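Fulthorpe, November 2022

The worktops at Plavska are white, and the head of its furnishing section says that was argued over longer than anything else in the fit-out. Gray was the first proposal. "Gray hides marks, and we wanted to see marks," she says. "A dark pen on a white surface is found at once. On gray you lose it, and then you lose a minute."

The section specifies tables for small workshops and test rooms. Its current model, the Ulano, was released in July after 86 surface samples had been tried. Each was written on, wiped and left under lamps for 400 hours. Five went forward to a second round, and one was kept.

Ink was the main concern. "People put a pen down without its cap. It rolls, it stops, it leaves a line," she says. The early samples from Mayrhofer, the supplier, wiped clean when new but held a faint trace after repeated use. A harder top coat fixed that at the cost of some glare, so the finish was taken down to a low sheen.

She is less settled on walls. A pale wall behind a white top gives even light, but the back edge becomes hard to judge. "You reach for the end of the table and it is closer than you thought." Some customers ask for a dark strip along the rear. The section supplies it - she does not use one herself.
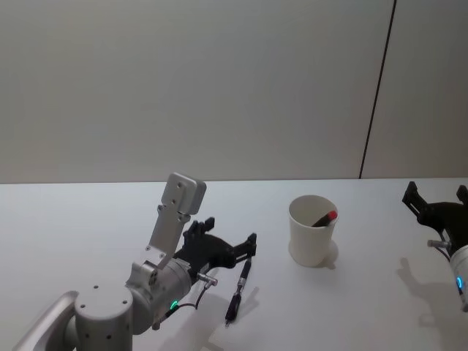

The other request she hears is for a raised lip to stop pens from rolling off. She has turned it down so far, on the grounds that a lip collects dust and makes the top slower to wipe. A removable rail is being drawn up, and she expects to have a price for it once Mayrhofer confirms the fixings.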